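Saturday, late, feet up finally

Quick one before I fall asleep. Whole week was the drawer units and I haven't written a line since Monday so half of this will be out of order.

New setup at Nieminen is running properly, two arms now instead of one, and the packing side got the old bench. We do the handle pull test. Used to be me and Agnes Guthrie, open shut open shut, sign the card, next one. 500 cycles per unit on the sample pieces, 1000 if it's one of the Groltero orders because they're fussy about the runners. By hand we never really did 1000. Everyone knew. You did a couple hundred, you felt it was fine, you wrote the number down. Now it does every single one and logs it and there's no feeling about it.

So what do I do all day? Good question. I set the unit square, teach it the handles, watch the first few, clear the faults. Write up the faults. Tuesday I wrote up more than I tested in a week of the old way. My shoulder doesn't hurt though — first time since spring. I keep forgetting to be glad about it and then I reach for the top cupboard and there it is, no pinch.

Faults are mostly stupid stuff. It loses the handle, or grips it and the pull goes sideways and the force limit trips. Pale fronts are worst, pale handles on a pale front, and the light in that corner is terrible in the afternoon, big white glare down the side. Asked for a blind. Was told to put it in the system. Put it in the sytem. No blind.

The approach from low down is the one I spent Thursday on. It has to come up underneath with the fingers open and find the pull at a slant, and I must have jogged that thing in and out till lunch.

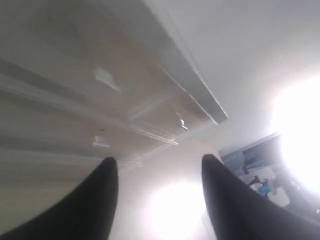
Agnes thinks I'm being too nice about all of it. She said at break that they took the one part of the job we were good at and left us the paperwork, and that in a year they'll want one person for the both of us. She wasn't even angry, just eating her sandwich. I said they promised no cuts. She said they promised a blind.

Couldn't argue with that really. She's on packing now three days out of five, which she didn't ask for, and the packing side has its own quota screen over the door. She was the one who could hear a bad runner. I mean hear it, from across the room, before the drawer was even halfway out. The arm can't do that. It gets to cycle 305 or whatever and the force goes up and it stops, and then I go get her anyway and she says yeah, left side, told you.

Wanted to say that in the meeting and didn't. Raili Valtonen was going through the slides from Hilera about "operator roles" and it was nearly home time and people were already holding their coats. Should of said it. Might send her an email Monday. Something short — could Agnes get a spell each week on the fault reviews, listening, and have it count as hours.

Other stuff. Training for the 2 new people starts next week, supposedly I'm doing it. No notes exist. I'll have to write the notes.

Pay letter came, same grade, new title. "Cell operator." Mom asked was I in prison.

Jinder order Monday first thing, tall units, need the other fixture down from the rack. Bring the good gloves. Buy bread.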